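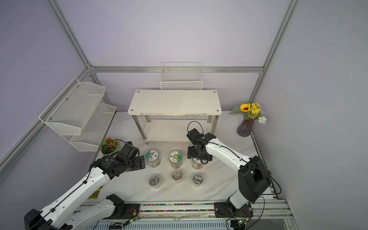

Home Talks Notes Archive Contact

Speaker notes: Clearing a shared storage room without losing things

Evening session, Sillerside branch library, January. Slides are numbered in brackets. Skip slide 6 if we start late.

[1] Opening

Good evening. I look after records and stored goods for the Birkett local history group. Before that I ran a stockroom at Wukeno, a mail-order company that sold sewing supplies. Tonight is about a room full of things that belong to several groups at once, and how to get it into a state where people can find what they put in it.

Most of what I say comes from one room, the upstairs store at Mutthorpe Hall. It took us 11 weeks. It should have taken four, and I will go over where the extra time went.

Ask for hands: who has a key to a room like this? Who has been in it this month?

[2] The room when we started

Five groups used it: the history group, the choir, the garden club, the playgroup and the Saturday market. Each had been told it had "some space upstairs." There was no plan on paper. The choir's music was behind the market's folding tables, so every rehearsal began with moving tables. The garden club had stopped using the room altogether and kept its things in a member's garage.

Pause here. People usually want to tell their own story at this point. Allow two of them and move on.

[3] Write before you lift

We made our first mistake on the first morning. We carried everything out onto the landing and then tried to work out whose it was. By lunch the landing was blocked and the playgroup needed to get through at one o'clock. Everything went back in, in a worse order.

The second time we left things where they were and made a list. One line per box or loose item. The columns were: what it is, who owns it, when it was last used, and where it is now. If you don't know, write "don't know." We ended up with 112 lines, and about a third of them said "don't know" under owner.

Show the list. Point out that the handwriting changes. It doesn't matter.

[4] Finding the owners

We sent the list to all five groups and gave them three weeks. That was too long. The replies came in the first few days and the last few days and there was nothing in between. I would give 12 days now.

Two things were claimed by more than one group. One was the tea urn. The other was a box of extension cords. We wrote "shared" against both and named one group to look after each. The choir has the urn.

For things with no owner we put up a notice downstairs with a date on it. After the date, the hall could dispose of them. Check your lease or your rules before you do this. Ours said unclaimed property had to be held for a set period, and we only found that out because the hall manager read the notice and came upstairs to tell us.

[5] Dividing the space

We divided by how often each group came in. The playgroup comes in daily, so it got the area nearest the door. The choir is weekly and came next. The history group goes up maybe once a month, and we took the back wall. Some people in my own group were not happy about it. We have the most boxes and we felt we should have the most convenient spot.

Use the walls if you can. Hooks and wall baskets keep small items off the floor, and you can sweep under them. Have someone check what the wall is made of before you hang anything heavy. One of our walls was a thin partition and we had to take two brackets down again and fill the holes.

Leave a gap in the plan. We kept one shelf with no name on it for things passing through. A card on it says items will be moved after two weeks. People mostly respect it.

[6] Boxes and labels (skip if short of time)

Same size box where possible. At Wukeno we used three sizes for the entire stockroom, and I would not use more than that in a hall.

Label the short side and the long side. Leave the lid alone, since another box will go on top of it. Put the group name first in large letters and then the contents. "Choir, Christmas folders" is enough. "Misc" is not allowed. We had 11 boxes marked "misc" and six of them held more boxes.

Masking tape drops off in a cold room. Use tie-on tags or proper labels.

[7] Where the time went

Three weeks waiting for replies. Two weeks waiting for a second key. One week lost to the landing. The rest was ordinary work in short sessions, two or three people at a time. More than three people in that room and someone is always standing in the doorway holding a chair.

The second key is worth a mention. Sort out access before anything else. We had people drive over from Birkett and go home again.

[8] Keeping it going

One sheet inside the door, with the floor plan on one side and the list on the other. A pencil on a string. When something comes in or goes out, write it down. Twice a year somebody types it up.

The sheet has worked better than I expected. The pencil has been replaced several times.

The garden club has moved back in. They have the corner by the window and they are asking for more.

[9] Questions

Likely ones:

Insurance. Ask the building owner what the policy covers. Ours covers the building and leaves the contents to each group.

Paper records. Keep them off the floor and away from outside walls. If they matter, talk to your county archive about taking them.

Cost. We bought boxes, tags and brackets and split the bill by floor area.

Blank copies of the list are on the table by the exit. Please return the clipboards.

We use cookies to remember your settings on this site. Accept Decline

Recent notes
Running a book sale in one afternoon
Labeling old photographs with soft pencil
Booking calendars for small halls
What to ask before signing for a key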